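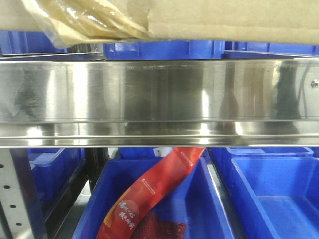 Blue bins on the upper shelf, with cardboard and a plastic bag on top.

Precinct Tally Clerks Wanted, Plostatitz County

Last updated: 04/11/2021

The county elections office is hiring 14 tally clerks for the May primary. If you have ever shouted at a television because the results were slow, we would like to show you why, and pay you while we do it.

Clerks work in pairs at the Osman Street counting room. One person reads the ballot out loud, the other marks the sheet, and then you swap and find out whose handwriting is worse. Each pair will handle the paper ballots from 3 precincts. The school board race has more than 200 write-in lines left over from last time, and we expect the public to be just as creative again.

You should be a registered voter in the county, able to sit still for six hours, and able to read a name you can't stand in the same tone of voice as any other name. You can't be a candidate, be married to a candidate, or have a candidate's sign in your yard. Belonging to a party is fine. We pair people from different parties on purpose, and most of them are still speaking at the end of the night.

Training is one evening at the Drileck branch library. It covers damaged ballots, stray marks, ovals filled in with what we hope is ketchup, and the Zovico tally sheet, a form designed by someone with very small hands. Training is paid at the same rate as the count. Phones stay in the lockers for both.

Pay is $14 an hour, with dinner. Dinner is sandwiches. Please tell us if you don't eat meat, and we will get you the cheese one.

To apply, pick up a form at the front counter of the elections office or ask us to mail you one. Include the name of one person, not a relative, who will say you can count. Returning clerks need a new form too, and yes, we know you filled one out last time.

Questions go to Yaroslav Lysenko, clerk supervisor, at the front counter. He can't tell you who is going to win.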